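Derosex adds zippered mesh wash bag to Jatora laundry care range

Two sizes available to Canadian retailers from March
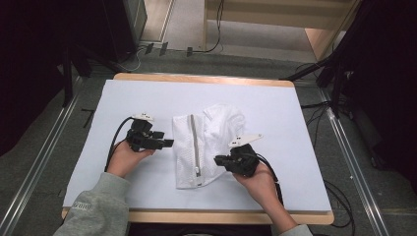

Jatora mesh wash bag in white, with long zipper.

Household textiles supplier Derosex has added a zippered wash bag to its Jatora laundry care range. The bag is intended for delicates, hosiery, baby clothes and other small items that tend to snag or go astray in a mixed load.

The body is a fine white polyester mesh, which allows water and detergent to circulate while keeping hooks and straps away from other garments. The zipper is set to one side of the bag and ends at a small pull tab. Offsetting it leaves a wide uninterrupted panel, so the bag folds down for storage in a drawer or on a shelf.

The large size holds 850 grams of dry laundry and the small size holds 35 pairs of infant socks. Both are suitable for front- and top-loading machines on a cold or warm cycle. Derosex recommends filling the bag to no more than two-thirds of its volume and closing the zipper completely before washing.

"Retailers asked for a finer mesh and a longer opening," said Ákos Pintér, product manager for laundry care at Derosex. "The longer opening matters most with knitwear — a folded sweater goes in flat and comes out the same way."

The bags are sold singly and in packs of 3. Distribution in Canada is handled by Trikanine, and trade orders can be placed through the Trikanine catalogue under laundry accessories.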